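Skedlow laundry and bedroom work, progress to the end of July

Benavides asked whether the 15 sessions paid for so far have produced tidier rooms. I am not convinced yet. Folding gets done, but large navy items still take too long, and Jinlong Bai's log leaves out the refolds.
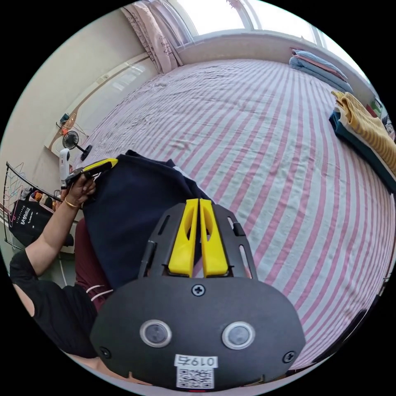 Navy item in hand on the striped bed, folded stack to the right.

Of the 187 pieces logged, Haoran Jiang has checked only the small ones – I would hold the next 1000 until the rest are checked.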